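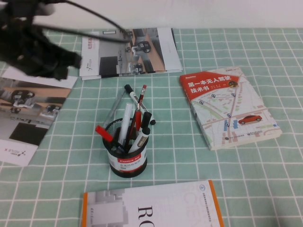 So I finally got the pens off the windowsill and into one spot! I went with the black mesh holder (the Comix one, label still on, I know) and it's already crammed with markers. The brochures are next. I have 2 piles' worth in the hall and keep saying I'll read them first — ha. The mint checked tablecloth came from Pultton and I love it way more than I expected to, even if every crumb shows. My plan is to give the whole thing six weeks and see if the pens stay put. Next up is the drawer under the phone, wish me luck!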